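Chapter 9
Fixtures First: Parts the Robot Can Find

What you need before starting: a working arm (Chapter 6), a gripper that opens and closes when told, a printer, one dead or nearly dead desktop PC. Calipers. Patience, some.

Up to now the arm has moved foam blocks. Foam forgives. A processor does not, and neither does the socket under it, so this chapter slows down and spends most of its pages on plastic.

The job for the next three chapters -- pick a CPU out of a printed holder, carry it over to a motherboard, set it down flat. Then a memory module, same idea. No cameras doing clever things yet. We are going to cheat and put every part in a known spot.

9.1 The bench

Tower on its side, panel off, board facing up. Raise the socket lever by hand, the arm doesn't get to do that until Chapter 11. The holder goes to the left of the case on the same slotted aluminum table. Same table matters. We had ours on a seperate cart the first winter, at the Sekley Street workshop, and lost most of January to it.

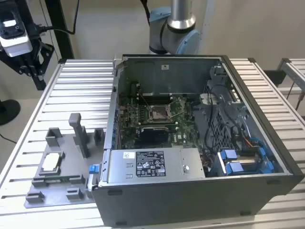 Why print a holder at all, Định La wanted to know when the draft of this chapter went round. Why not lay the chip on a foam pad and tell the arm where it is? Fair question. Try it. Nine picks in a row off foam, and write down where the chip sits before each one. It walks. A tenth of a millimeter here, a bit of twist there, and twist is what kills you at the socket.

So: pocket. The pocket holds the chip by its edges, the processor can't turn, and the arm goes to the same place every time. A slot does the same for the memory module, standing it up so there's something to pinch.

9.2 Printing it

Gray PLA is fine. Ours is all Hodia filament because the shop had a shelf of it. Settings that worked:

Layer height 0.2
Walls, 4
Infill, whatever you like over 20 percent
Print time 36 hours for the full plate, on the old Vikell machine. Yours will be quicker.

Print one pocket by itself before commiting to the plate. Check the fit with a dead chip. Too tight and the gripper lifts the whole fixture. Too loose, see foam, above.

Leave room for fingers! Everyone forgets this. The pocket fits the part beautifully and then the fingers come down and hit a wall. Measure your fingers open, not closed, and add a few millimeters each side. Any post or block standing near the pocket counts as a wall too. Drive the arm over by hand, go low, and look from the gripper's side.

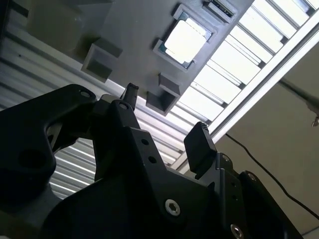

A reader of the first edition wrote in to say the wrist should be turned 90 degrees before the approach, and that this alone cured his collisions. It might cure yours. Depends which way your blocks run. Turn the wrist in free space first, watch the cable, then go down slow.

9.3 Teaching the points

You need four. Above the pocket, in the pocket, above the socket, at the socket. Save them under names you'll understand next month -- the file we inherited from the Lương build had 261 saved points and most of them were called "test".

Start with above the pocket. Bring the fingers to a hand's width over the chip, stop, and check that they sit square to it from two sides. Save. Now down, in small steps, with one hand on the stop button.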